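Grellex says its laundry hour takes 15 minutes. Bring your own hangers

MOLLMONT — A home services company called Grellex wants residents of the Bonton apartments to stop ironing, and it has picked July, when hardly anyone wants to stand over a hot iron anyway, to make its case.

The offer went out last month in a flyer slipped under doors. For $65 a month, the flyer says, a household gets its shirts collected from the laundry basket, sorted, pressed and put back in the closet. The heading on the flyer calls this "the laundry hour." The small print says a visit lasts 15 minutes. A spokeswoman for the company said the two figures were "not in conflict" and that the word hour was meant in a general sense.

Grellex said 200 households in Mollmont have signed up. It would not say how many of those are paying. The first month is free, and the flyer went out last month, so readers can work that one out for themselves.

Perla Solís has lived in Bonton long enough to remember two other outfits that came through with a similar pitch. The last one, Sin, took dry cleaning on a subscription and closed with a good many coats still on its rail. She got hers back after three letters.

"They all start with the shirts," Solís said. "Shirts are easy to talk about. Ask them about a fitted sheet."

We did ask. Fitted sheets are extra. So are pleats, anything linen, and anything with what the price list calls "decorative effort." A plain cotton shirt is included, up to five a visit. A sixth shirt counts as a second visit.

The price list runs to four pages and is worth reading before the welcome letter, which runs to one. Customers are asked to leave the basket out where it can be reached, to empty all pockets and to have the iron filled. That is a fair share of the job already. Anyone who has emptied the pockets, filled the iron and carried the basket into the middle of the floor might feel they have come too far to hand it over.

Then there is the matter of the board. Grellex does not bring one. It does not bring hangers either, and the terms say shirts will be "folded to a reasonable standard" if none are provided. Solís pointed out that a folded shirt is a shirt that needs ironing again by the time anyone wears it. The spokeswoman said folding was popular with customers who have drawers.

There is a space in Mollmont. It has the makings of a bathroom, with a wood vanity and a couple of black faucets, and a padded chair with a mustard-colored cushion that would look fine in a catalog. The laundry goes in a round woven basket with a rope handle, set on a shiny marble-patterned floor.
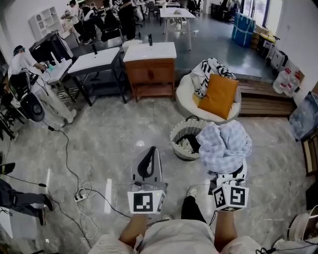
What the company could not give us was a number for how many shirts come out right the first time. It said quality was checked by the customer. It also said complaints were low, though the form for making one is not up yet and is expected by the end of the summer.

There is a guarantee, of a kind. Grellex will pay up to $600 a year for scorched or lost clothing if the customer can show a receipt for each item. Most people in Bonton do not keep the receipt for a checked shirt. Solís said she had one for a winter coat, and that she was not planning to have it ironed.

Some tenants like the idea all the same. A father of three on the top floor said he would pay double to never see the basket again, and that the price list had not put him off. He had not read the third page, which covers school uniforms.

Grellex plans to hold a sign-up table in the Bonton lobby from 4 p.m. to 7 p.m. on the last two evenings of July. Tenants who took the free month and do not want a second one must cancel in writing. The address for that is on page four.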